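Review: Arnden Two-Finger Gripper Kit with Wrist Camera, Used for Handling Fresh Produce

Prepared by Rodrigo Barroso for the Tejada Shared Equipment Program
Technical reading by Julián Rivas

Purpose of this review

The Tejada program lends robot equipment to teaching departments and small food businesses that wish to try automated handling before they buy. Each item is reviewed before it enters the lending list. The review is meant to tell a borrower whether the item does its work, and also whether it can be used in keeping with the program's House Rules for Robot Handling of Food, first issued in 2019 and now in their second edition.

The item under review is the Arnden gripper kit, fitted to the Zonent arm already held by the program. The kit replaces the Sisel gripper, which has been withdrawn. Borrowers who used the Sisel unit will find most of the new kit familiar, but the setup steps are different and the old checklist should not be used.

What is supplied

The kit contains a black mounting plate, a pair of fingers, a small wrist camera with its cable, a set of screws, a hex key, and a printed manual. The manual is adequate. It is written for people who have already mounted a gripper at least once, and first-time borrowers should ask for the program's own mounting sheet, which has larger drawings and gives the order in which the screws are to be tightened.

No case is supplied. The program has placed the kit in a lidded crate with foam cut to shape, and the kit must be returned in that crate. Spare finger covers are kept at the equipment desk and are signed out separately.

The price paid by the program was 4000 dollars, including the camera. A comparable kit without a camera would have cost less, but the House Rules ask for a visual record of every food handling session, and a camera bought separately would have needed its own bracket and its own approval.

Mounting and first start

Mounting took longer than the manual suggests. The plate must sit flat against the wrist before any screw is made tight, and the cable has to be led through its guide before the fingers are attached. If this is done in the wrong order the fingers must come off again. The reviewers did it in the wrong order the first time.

Once mounted, the gripper was recognized by the arm's control software without difficulty. The opening and closing limits are set on a single page, and the values are kept after the power is switched off. A borrower should nevertheless check the limits at the start of each session. Section 2 of the House Rules requires this check and requires that it be signed.

The emergency stop was tested with the fingers open, with the fingers closed on a foam block, and with the arm in motion. The arm came to rest each time and the gripper held its position. Borrowers should be aware of this last point. A gripper that holds on when the stop is pressed will not drop a load on the table, but it will also not let go of a sleeve. The House Rules forbid loose cuffs, lanyards, and rings inside the marked work area, and the reviewers see no reason to relax that rule for this kit.

Grip force and control

The force setting is the strongest part of the product. It may be changed in small steps, and the steps correspond well to what is felt at the fingers. At the lower end the gripper will hold a bread roll. At the upper end it will mark soft wood. The program has locked the upper part of the range by password, and departments that need it should apply in writing with a description of the work.

The display of force is less satisfactory. The number shown on the screen is the force requested, and the force reached is recorded only in the log file. During a long session an operator may believe that the grip is steady when it has crept upward to meet the resistance of the item. The reviewers recommend that the log be opened after the first few picks of any session and compared with the setting. This ought to be a simple matter, but the log opens as plain columns without headings, and the meaning of each column has to be looked up on page 576 of the combined arm and gripper manual.

The fingers themselves are rigid and have little give. They close in parallel and are well suited to boxes, cartons, and firm round items. Produce that tapers calls for more care in placement, as the fingers will meet the widest part between them first. Covers improve the hold on smooth skins, but they hide the finger edges from the camera to some degree.

Good practice with fresh produce

The House Rules treat fresh produce as a separate class of load. It varies from piece to piece, it can be spoiled by handling that leaves no mark on the outside, and it sheds juice and fragments into places that are hard to clean. The following practice was applied throughout the review and is expected of all borrowers.

Items used in trials are never returned to food stock. They are to be placed in the marked bin at the end of the session, including any that were not picked up.

The condition of each item is recorded before the first grip. A mark noted only at the end of a session cannot be attributed to the gripper, and a report that does so will be returned to its author.

The target area behind or beneath the work is laid out in tape before the arm is powered. Tape is to be replaced when it lifts or tears. Loose tape catches on fingers and gives a poor reference to anyone reading the pictures later.

Food contact surfaces are wiped before and after use with the cleaner listed on the crate lid. Screw heads and the joint between plate and finger need particular attention, and a soft brush is provided for them.

No person reaches into the work area to straighten an item while the arm is powered. The temptation is strongest when an item has been gripped slightly off center. The correct response is to press stop, switch to hand guidance, and open the fingers from the panel.

The wrist camera

The camera looks out past the fingers toward the load. For record keeping this is a sensible position, as the picture always contains the part of the item nearest the grip. Color is true enough for an inspector to distinguish sound kernels from exposed pulp on a cob of corn, and the taped grid on the wall behind can be read well enough to judge how the item stands against it.

The camera has two limits. The lower edge of its view is taken up by the mounting plate, and the very base of a tall item is therefore poorly recorded. It also sees one face only. A fault on the far side of the item will not appear in the record unless a second view is taken, and the House Rules have been amended to require one for any item larger than the palm of the hand. A fixed camera on a stand will do for this purpose.

Borrowers are reminded that camera records are kept with the session sheet and that persons should not appear in them without consent.

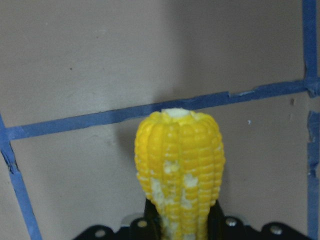 Page last changed: 22 September 2023

The corn carries three patches where kernels are missing on the face toward the camera, the largest of them a long streak low on the left side. Under the House Rules an item in this state is recorded as damaged, and the entry must give the position of each patch. The record alone does not say how the damage arose, and the session sheet must be consulted before any finding is made about the grip. Some stretches of the blue tape on the right are worn and ragged at the edges. An inspector would ask for them to be renewed.

Cleaning and upkeep

Cleaning is acceptable but slow. The fingers come off with the hex key supplied and may be washed by hand. The plate remains on the wrist and can only be wiped. Its outline has rounded lobes, and food residue collects in the dips between them - a plainer shape would have been easier to keep clean. The screw heads stand in the open and are simple to inspect, which the reviewers regard as a point in the kit's favor.

Finger covers should be discarded when they show cuts. The screws are to be checked for tightness at each return, and the full kit is examined by the equipment desk every April.

Suitability and rating

The kit is approved for lending in the produce class, subject to the conditions set out in this review. It is not approved for cooked food, for raw meat, or for any work in which a person and a moving arm share the marked area.

Force control: very good.
Force display and log: poor.
Camera: good, with a second view required for larger items.
Ease of mounting: fair.
Ease of cleaning: fair.
Agreement with the House Rules: good.

Departments that mainly handle cartons may prefer to wait for the simpler kit now on order, which has no camera and will be lent for longer periods. Requests for the Arnden kit should name the person who will sign the session sheets. That person must have completed the stop and release exercise at the equipment desk before the crate is collected.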